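A Kitchen Is More Than a Line in the Lease

Lorcan Cronin
Rekstead Tenancy Advice Office
15 March 2019

The City of Rekstead is now revising its minimum standards for rental housing, and the draft released for public comment deals at length with heating, stair rails, window locks and smoke alarms. Its treatment of kitchens takes up two sentences. The first requires that every dwelling contain "facilities for the preparation of food." The second leaves the meaning of that phrase to the judgment of the inspector. This office has submitted written comments on the draft and will not repeat all of them in this column. I wish instead to set out, for a general reader, why we consider those two sentences the weakest part of an otherwise careful document.

The present wording is inherited from the code adopted when most rental housing in Rekstead consisted of family apartments with a separate kitchen. At that time there was little need to define the room. It had a door and a stove, and the builder had normally allowed enough counter for a person to work at. The code could name the thing and trust that everyone understood it.

Much of the housing our clients now live in was built, or divided, under different assumptions. The former Figueiredo warehouse holds 305 studio apartments. They are well insulated, and the building is properly managed. We have no complaint about its owners, who met every requirement that was put to them. In the smaller layout, however, the clear counter between the sink and the two-burner cooktop is narrower than an ordinary dinner plate. A tenant who wishes to chop an onion does so on the lid of the cooktop, on the bed or on the floor. On inspection, each of these apartments was found to contain facilities for the preparation of food, and under the present wording the inspector could hardly have found otherwise.

It may be objected that this is a matter of comfort, and that a housing code should confine itself to safety. We take the objection seriously. A code that tries to guarantee a pleasant home will soon be ignored, and every added requirement is paid for by somebody, usually the tenant. But the line between comfort and safety is less clear in a kitchen than in any other room. Food has to be set down somewhere. If there is no surface near the heat, a pot of boiling water must be carried across the room, and in a studio the room is also where the children play. Our intake staff record the circumstances of disputes and not of injuries, so I can offer no figure on scalds. I can say that tenants raise the subject with us without being asked.
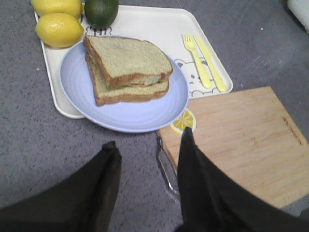
A white tray and a wooden cutting board laid out among food and kitchen items.

There is also the question of cost to the household. A tenant who cannot reasonably cook will buy prepared food, and prepared food costs more. Rent assistance in Rekstead is calculated on the assumption that a household buys groceries and cooks them. The allowance for food is the same whether the apartment has a full kitchen or a shelf with a socket above it. In effect, the city approves the dwelling under one set of rules and then, under another, sets the tenant's budget as though the dwelling were something else. The two departments concerned have adjacent offices. We have suggested to both that the mismatch should be resolved in the code, where it can be dealt with once, instead of in individual appeals, where it must be argued each time by a person who would prefer to be at work.

I would ask the reader to consider what an ordinary meal requires by way of space. A board must lie flat. The food that has been cut must go somewhere while the rest is being cut, and raw meat must be kept apart from the salad. A bowl or plate has to stand ready. None of this calls for a large room, and people have cooked well in ships' galleys and railroad cars. Those spaces, though, were designed by someone who had thought about the order in which things are done. The trouble with many of our recent apartments is that the kitchen was drawn last, in whatever length of wall remained after the bathroom and the closet.

Other landlords have shown that it can be handled differently at modest expense. Catach Homes, a nonprofit provider with buildings on the east side, reviewed its smallest units when it renovated the Dreltonska Street block. The architect was instructed to begin with a fixed length of uninterrupted counter beside the cooktop and to fit everything else around it. Closets were made shallower. In several units the refrigerator was moved to the opposite wall, which tenants at first disliked. The provider states that the change added roughly 2 percent to the renovation budget. I have visited the block and found the kitchens plain, and in a few cases rather dark, but it was possible to imagine preparing supper in any of them.

We do not suggest that the city adopt the Catach layout. Codes that prescribe layouts age badly, as the one now under revision has done. What we propose is a short functional standard. A dwelling should have a fixed, washable work surface of stated minimum length, at standing height, next to the cooking appliance and free of any built-in equipment. A second and shorter surface should be provided beside the sink. There should be an electrical outlet within reach of the first surface that is not already taken by the refrigerator. Each of these can be checked with a tape measure, and an inspector who checks them need exercise no judgment about how people ought to live.

The material of the surface should be left to the owner. During the consultation a number of respondents asked that the code require stone, or forbid laminate, or specify a thickness. I understand the wish for something that will last. A good stone counter will outlive several tenancies, and owners who can afford one rarely regret it. But a sound laminate top, properly sealed at the edges, meets the need entirely, and a rule that excludes it would fall hardest on the small landlord with one building and an old mortgage. The city has an interest in whether a surface can be cleaned. It has none in whether the surface is handsome.
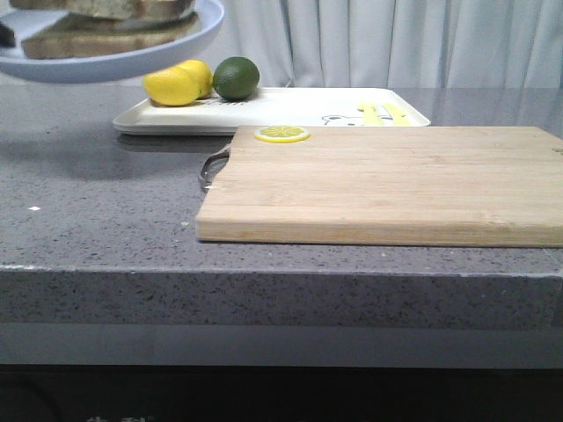

Small landlords have raised a further concern, and it deserves a direct answer. Some own converted houses in which no reasonable rearrangement would produce the required length. For such cases we recommend a transition period of 10 years, with the standard applied earlier only when a kitchen is replaced or a building changes its use. We also recommend that an owner be permitted to meet the requirement through a shared kitchen, provided that it serves no more than five households and can be reached without going outdoors. Shared kitchens have a poor reputation in this city, and in some buildings it is deserved. Where they are of decent size and someone is plainly responsible for their upkeep, our older clients in particular speak well of them.

It will be said that young renters do not cook, and that the market has merely noticed. I have heard this from developers and, with some regret, from a member of the council. I am not persuaded that anyone can tell what people would do in a kitchen they have not been given. Tenants in the smallest Figueiredo layout seldom cook, but those in the larger layout, who are of the same age and pay only slightly more, asked the management last July for a second bin for vegetable waste. I offer this as an observation by a housing adviser and make no greater claim for it.

The revised code is likely to remain in force for a generation. Buildings approved under it will stand for longer still, and a wall put up in the wrong place is seldom moved. The comment period is open until the end of next month. Submissions may be made in writing to the Department of Buildings or handed in at any branch library, and they need not be long or technical. Residents who live in apartments of the kind described are especially encouraged to measure their counters and to include the figure.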